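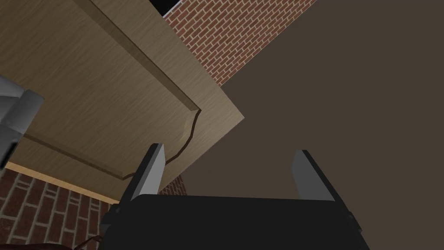 Thursday, July 31, 2025

Kukholm sorting cell, sim side. Reran the overnight batch on the Oltix scene after the collision mesh fix. 657 episodes logged, 104 flagged for review. Most flags are still approach angle: the wrist comes in low, the camera loses the target and the policy waits until timeout. Threshold unchanged for now.

Went through the first 14 flags with Parvaneh Hashemi from the sorting bench. She marked several as "I would have just moved the thing in the way." We have no label for that. Added one, clear_first, to the review form. Form is slower to fill in with it.

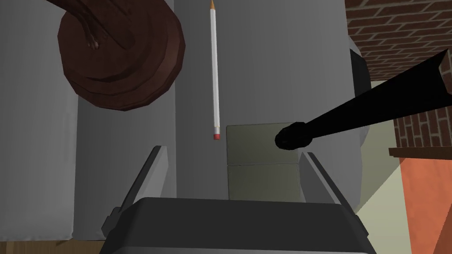 Wrist view, sim. Olive box between the open fingers, black rod overlapping its upper right corner.

Rod against box is the case she wants covered before anything goes live. On the bench a sorter pulls the long item out first without thinking about it. The cell will pass it to the exception tray, and somebody has to empty the tray.

Staffing, from the meeting with Flisley:
Two bench positions per shift become one bench and one review seat. Review seat is screen work, sitting, with a hard limit on minutes per flag. Parvaneh objected to the limit – said people will click accept to keep up. I agree. Asked for the first 100 live flags to be untimed.
Pay grade for the review seat is not settled. Not ours to settle, but the sorters ask us.

To do: rerun with higher approach, same seeds. Send Abbasi the new label list. Training dates for September still open.

Recent entries
Gripper finger spacing, second pass
Collision mesh fix, Oltix scene
Exception tray – who empties it
Review form v2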